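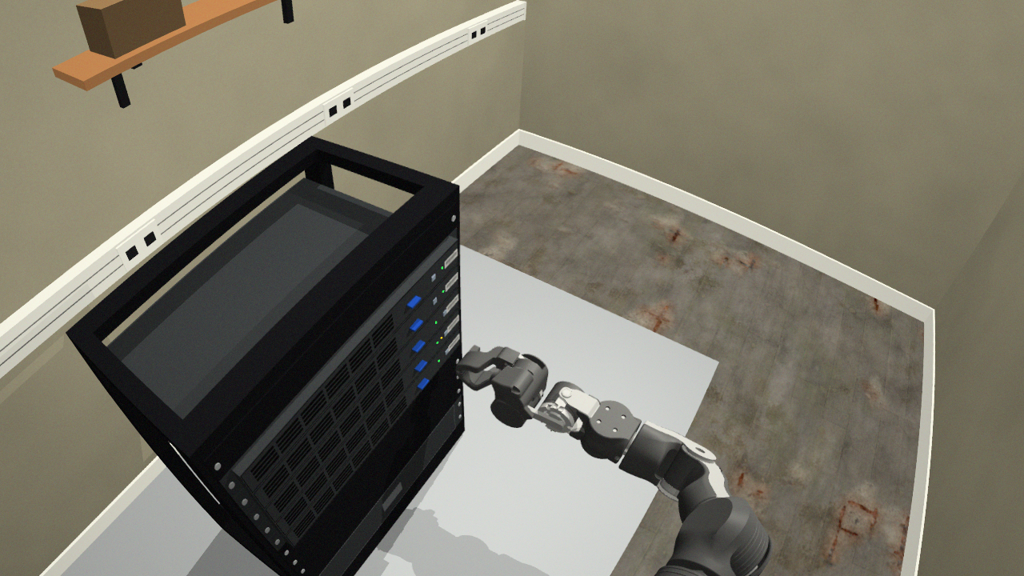 Zwischenbericht an den Fördermittelgeber, Berichtszeitraum bis Dezember
Vorhaben: Digitale Erschließung der Pegel- und Grundwasserakten Vostemstead

1. Stand der Arbeiten
Die Erfassung der Messstellenblätter ist abgeschlossen. Von 121 Aktenbänden liegen 41 als geprüfte Datensätze vor, die übrigen befinden sich in der Transkription. Handschriftliche Ablesungen werden doppelt erfasst und bei Abweichung am Original entschieden.

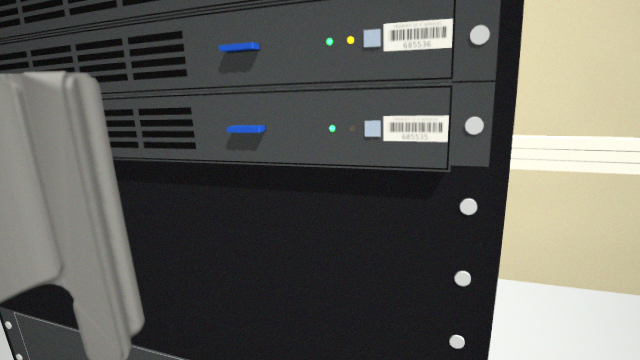 M. Butov

2. Datenmodell
Die Höhenangaben beziehen sich auf zwei verschiedene Bezugshorizonte. Für den Teilraum Wultent wurde die Umrechnung festgelegt. Sechs Messstellen ohne Einmessprotokoll bleiben vorerst 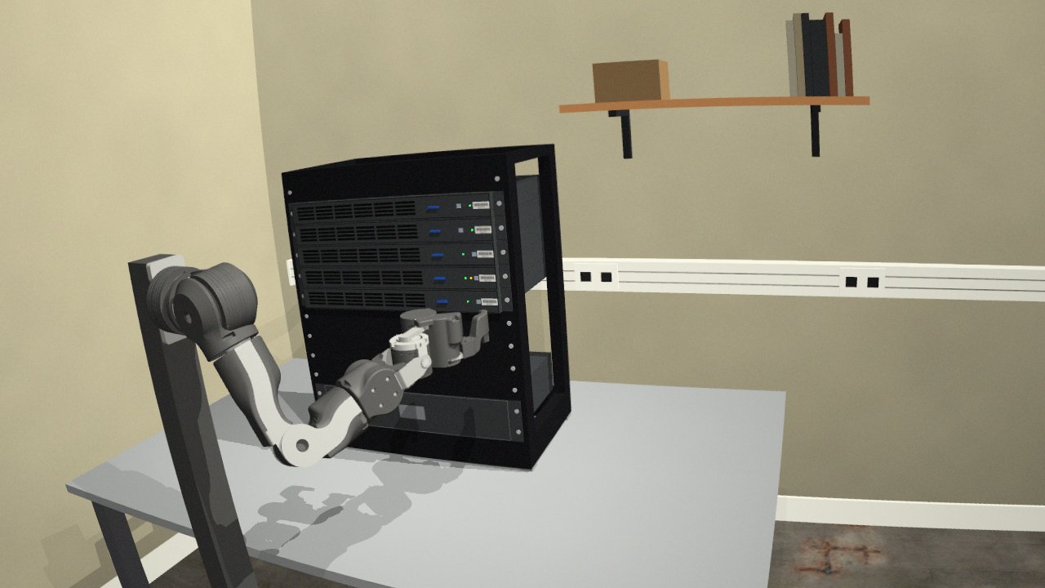
ohne absolute Höhe und sind im Datensatz entsprechend gekennzeichnet. Die Erfassungsmaske Sqalli wurde um ein Feld für den Ablesezeitpunkt ergänzt.

3. Abweichungen vom Arbeitsplan
Sieben Bände weisen Feuchteschäden auf und wurden zur Restaurierung gegeben. Arbeitspaket 3 verschiebt sich dadurch ins nächste Quartal. Eine Aufstockung der Mittel wird nicht beantragt.

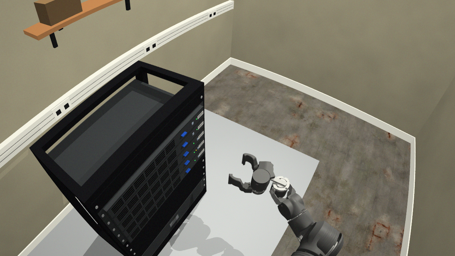
Abb. 4: Offenes schwarzes Serverrack auf hellgrauem Tisch, Simulation

4. Nächste Schritte
Abschluss der Transkription, Plausibilitätsprüfung der Ganglinien, Übergabe der ersten Teillieferung.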